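Home | Boards | Cookware & Surfaces | Search | Log in
Reading time: 2 min

Cleaning a textured black pan without wrecking it

skarkbridge_h
The pan is round, black and shallow, with a raised rim and a fine mesh-like texture over the inside. Bought second-hand at Reddy, no paperwork. The plate is a small pale green one I want to do in the same session. Table is wood, reddish-brown finish, so water is to be kept off it. 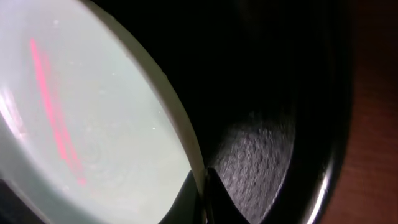
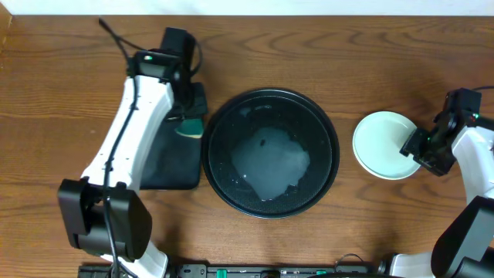 Present method: soft side of the sponge, one drop of washing-up liquid, wipe with a folded navy cloth. Grease stays in the low points of the texture. Is there a better order of work?

tremier137
Plate first, pan last. Otherwise you carry pan grease onto the plate. The cloth should only dry, never lift grease. Keep a second one for that.

Harpreet Després
Agree on the order, disagree on the quantity. One drop is too little for a textured surface. The liquid has to sit in the recesses for a few minutes before you wipe. I use 2 teaspoons in warm water, left until the water is hand-cool.

tremier137
Two teaspoons is a lot to rinse out of a mesh pattern. Residue bakes on and you get a brown film which looks like old grease. I did that in January and spent an evening on it.

Harpreet Després
Then the rinse was short. Rinse twice, second time with hot water.

serkgate_1969
Nobody has asked whether the coating is sound. If it is lifting at the rim, stop scrubbing altogether. Also check which sponge you have - some have a scouring layer that is too harsh for a coated pan.

skarkbridge_h
Teal-green with a pale yellow edge. I had assumed the yellow was the soft part. Can't feel any lifting at the rim.

serkgate_1969
Colour is no guide. Try it on the underside of the pan first.

skarkbridge_h
Will do the plate, then soak the pan with one teaspoon as a compromise. The table gets a tray under everything.

tremier137
One teaspoon is fine. Still rinse twice.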